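Tevitz User Forum
Hardware > Grippers and Wrist Cameras
Thread: Fisheye lens versus standard wide lens on hand-held grippers, cloth tasks

ymc_lab
Our group has completed a comparison of two wrist cameras on the hand-held gripper, and I am posting the outcome for review before we commit to one of them. The task was folding small cloths on a tabletop. Each camera was used for 318 recordings, with the same operators and the same ribbed fingers with serrated pads. The first camera carries the Baek fisheye lens. The second carries the standard wide lens that ships with the Tevitz mount.

Tracking was lost in 7 recordings with the fisheye and in considerably more with the standard lens. Our provisional recommendation is the fisheye. Comments on the method are welcome.

Yatziri Camacho

salach_bench
Thank you for the report. I would ask for more caution regarding the recommendation. Tracking loss is one measure. The other is how much usable detail remains near the rim of the view, and in our experience the fisheye performs poorly there. Was the second gripper included in the evaluation, or only the cloth between the fingers?

ymc_lab
Both were included. The relevant points for the fisheye, with one view from the left-hand unit for item 2, are as follows.

Item 1. Finger markers. The marker on each mounting block stays inside the view, so the opening width can be read from the same camera. No separate encoder was fitted.

Item 2. Coverage. With the pads spread on either side of the orange cloth, the second gripper still appears at the right, together with its mount and part of the cable. The standard lens did not reach that far at the same working height.

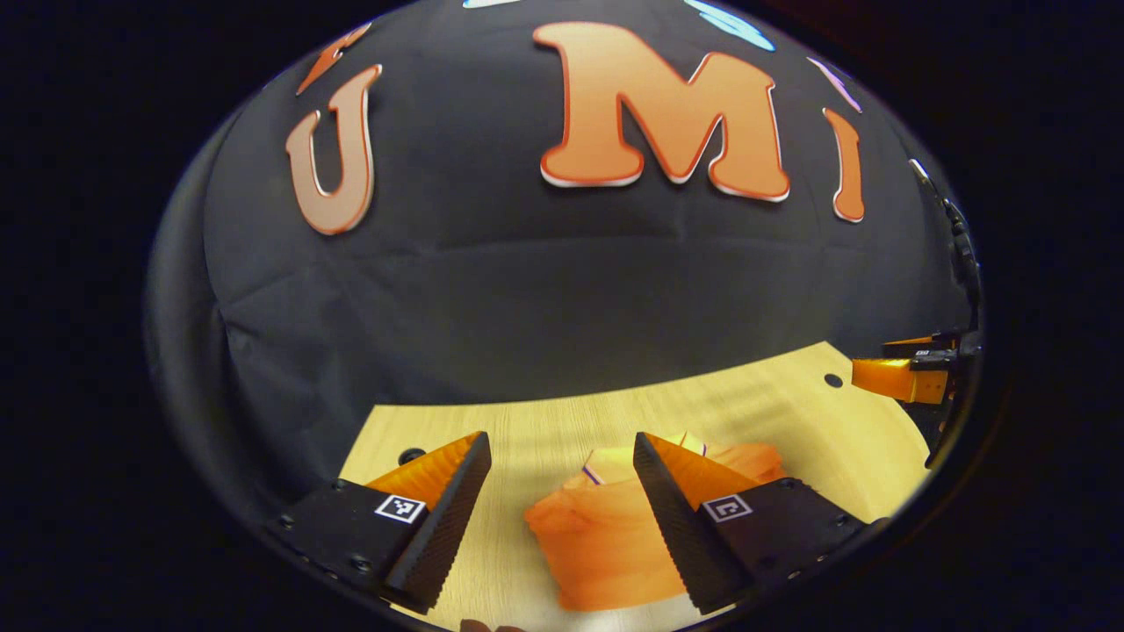
Item 3. Backdrop. Large cut-out letters were fixed to the black fabric. Plain black cloth offers very little for the tracker to hold on to, and we would advise any group using a dark backdrop to add something similar.

Item 4. Exposure. Exposure was fixed for all recordings. We did not test automatic exposure.

salach_bench
Item 2 is persuasive on coverage. It also supports my concern. The far gripper sits close to the curved edge, and its marker is tiny. I would not rely on it for relative pose between the two hands. I also note that the lower part of the cloth is blurred, which suggests that the shutter time deserves attention before the lens does.

G. Maeng
I agree with the remark on shutter time and disagree with the remainder. Relative pose should come from the tracking of each unit, and the sight of the other gripper is a useful extra. Our team at Cluvness reached the same view in March after a similar trial with towels. We shortened the exposure, raised the lights to 700 lux at the table, and kept the fisheye.

The letters, in my opinion, need further thought. Those on our own backdrop moved whenever the fabric did, and the tracker treated them as fixed points. A backdrop in soft folds invites the same problem.

Gil-soo Maeng

ymc_lab
Both observations are accepted. The fabric is not stretched, and we have no measurement of how far it shifts during a session. We will mount the letters on rigid board and repeat a portion of the recordings with a shorter exposure.

salach_bench
That would address my second point. On the first, I remain of the opinion that groups working with one gripper gain little from the wider view and give up resolution at the center – where the fold is made. I would ask that the recommendation be limited to two-handed work.

ymc_lab
Agreed. The wording will be changed to that effect. Calibration files for both lenses will be attached to this thread once the repeat recordings have been checked.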